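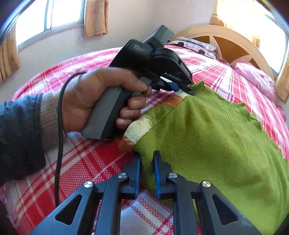 Green knit sweater with a ribbed collar, laid out on the plaid bedspread.

Sweater season means my inbox fills up with the same question – how do I keep knits from going saggy and fuzzy by New Year's? I've ruined plenty over the years, so let me save you a few!

First, stop hanging them. A hanger pulls the shoulders into little points and they never quite go back. Fold them and lay the heavy ones at the bottom of the pile.

Wash less than you think. I air mine by an open window overnight and only wash when there's a spill or they smell like dinner. When I do wash, it's cool water (65 degrees is plenty), a small squirt of wool soap and 8 minutes of soaking, no wringing. Roll the sweater up in a dry towel, kneel on it (my kids love this part), then dry it flat and pat the collar and cuffs back into shape while it's damp.

For pills, a sweater comb works fine. Go lightly, in one direction, and keep away from the ribbing.

My neighbor Jihad Farah puts cedar blocks in with his and sands them every November to bring the smell back. I tried it with 2 blocks per drawer and I'm sold.

Got a snag? Don't cut it! Ease the loop through to the wrong side with a blunt needle.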